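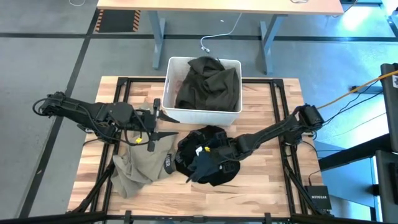
Texto: Julián Lorente | Revisión de ficha: Zübeyde Karabulut | 24 de noviembre de 2023

Cesto rectangular Pulard para colada

Inicio > Lavadero y plancha > Cestos

El Pulard es un cesto de plástico blanco, de planta rectangular y con los laterales ligeramente texturizados. Se vende sin tapa y sin ruedas. Está pensado para llevar la ropa de la secadora o del tendedero a la mesa y dejarlo allí mientras se dobla, con la ropa a la vista y al alcance de la mano.

La forma rectangular ocupa menos que un cesto redondo en una mesa de doblado. Colocado al fondo, deja libre la parte delantera para extender las prendas. Sobre un tablero de listones de madera como el de la fotografía se puede apoyar directamente.

Uso recomendado

Para una tanda mixta (pantalones, sudaderas, camisetas) aconsejamos no llenarlo más allá del borde si hay que subir escaleras. En la mesa no importa que la ropa asome, como la prenda verde oliva oscuro de la foto. Saque las piezas de una en una o de dos en dos y sepárelas por color antes de estirarlas. Las prendas negras sueltan pelusa sobre las de tono caqui, así que conviene dejarlas para el final. Las cinturillas con letras estampadas se doblan hacia dentro.

No se debe utilizar como asiento ni como escalón.

Datos del producto

Referencia: Pulard 71
Color: blanco
Material: plástico
Carga máxima: 15 kg
Peso en vacío: unos 2000 g
Apilable en vacío: sí, hasta 10 unidades
Tapa: no incluida

Limpieza

Paño húmedo y jabón neutro. No use estropajo metálico, porque raya el relieve de los laterales y luego la suciedad se queda en las marcas. Si ha guardado ropa húmeda, vacíe el cesto y déjelo secar boca abajo. La lejía diluida no lo daña, pero aclárelo bien antes de volver a poner ropa oscura.

Combinaciones

La mesa Akgül admite el cesto en su balda inferior, siempre que se retire el separador. En el carro Divex entra a lo largo, no a lo ancho. Con el modelo Divex antiguo, el de barra fija, no es compatible.

Opiniones de clientes

Rohani Mandagi
Compré dos para la lavandería del edificio. Aguantan bien los pantalones mojados. Al blanco se le notan los roces en las esquinas, lo habría preferido en gris.

Yavuz Kurtuluş
Cómodo para doblar de pie. El borde no se engancha con las prendas de punto. Le falta un sitio para poner una etiqueta con el nombre.

Envío y devoluciones

Los pedidos salen del almacén de Zemeck. Las unidades sueltas van en caja de cartón y los lotes, apilados y retractilados. La ropa y la mesa de la fotografía no se incluyen. Para pedidos de lavanderías y residencias, escriba a Selim Tatlı desde el formulario de contacto e indique la referencia y el número de unidades.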